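Section 4: Pouring and Mixing Colored Liquids
Zokley Tabletop Chemistry Kit — User Guide
Last updated October 18, 2026
Reading time: 9 min

Read Section 3 first if you have not washed the glassware. New pieces carry a fine packing dust that clouds the liquid.

4.1 Setting up the table

1. Choose a flat table that wipes clean. Keep books and cloth off it.
2. Stand the wooden test tube rack toward the back, so you never reach over an open cup to get to it.
3. Set out the clear measuring cup, the red cup, the beaker, the small glass dish and the glass rod.
4. Keep paper towels within reach. Pour from the side of the table nearest you.

CAUTION: Glass rods snap if leaned on. Never use one to prop up a cup.

4.2 Pouring from cup to cup

1. Fill the red cup with no more than 25 ml of water. A fuller cup tends to come out in a rush.
2. Tilt the clear cup a little toward the red one.
3. Bring the two rims close together and tip the red cup slowly.
4. Rest the lower end of the glass rod on the rim of the clear cup. Hold it lightly.
5. Stop pouring at the 17 ml line. Set the clear cup upright before you read it — the level is wrong on a tilted cup. 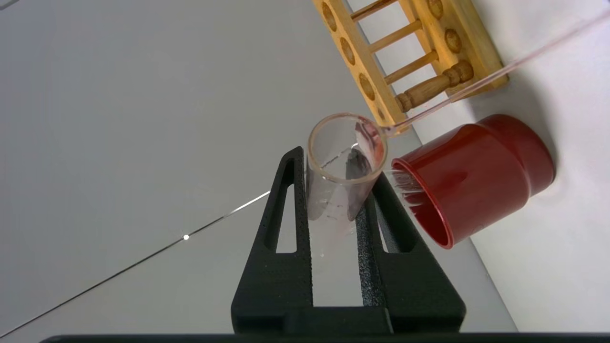 Figure 4-1. Pouring from the red cup, with the glass rod at the rim of the clear cup.

NOTE: If the water comes over in thin strands, keep the angle as it is and let it run. Jerking the cup back sends drips down the outside.

If you spill, wipe the table before going on. A wet base slides easily.

4.3 Adding color in the beaker

1. Pour a shallow layer of water into the beaker. About 18 ml is plenty.
2. Add blue color one drop at a time. Wait between drops.
3. To pour out, turn the beaker so the spout faces the dish or cup you are filling.

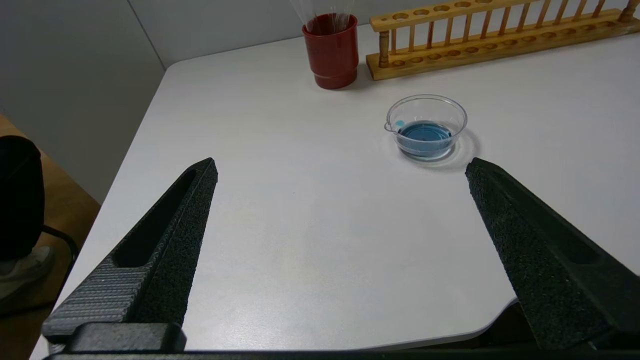 4. Look at the color from the side and from the top before adding more. A shallow layer looks paler from above, and it is easy to overdo it.
5. When you have the shade you want, rinse the rod and dry it before it goes into another color.

CAUTION: The color stains skin and clothing. Do not drink any liquid from the kit, even plain water that has been in the cups.

4.4 Clearing up

Empty the beaker and cups into a sink with the tap running. Wash the plastic cups by hand in warm water; very hot water can warp them. Dry the rod and put it away last — it goes in the long slot in the lid tray.

Replacement cups and rods are listed in Section 7.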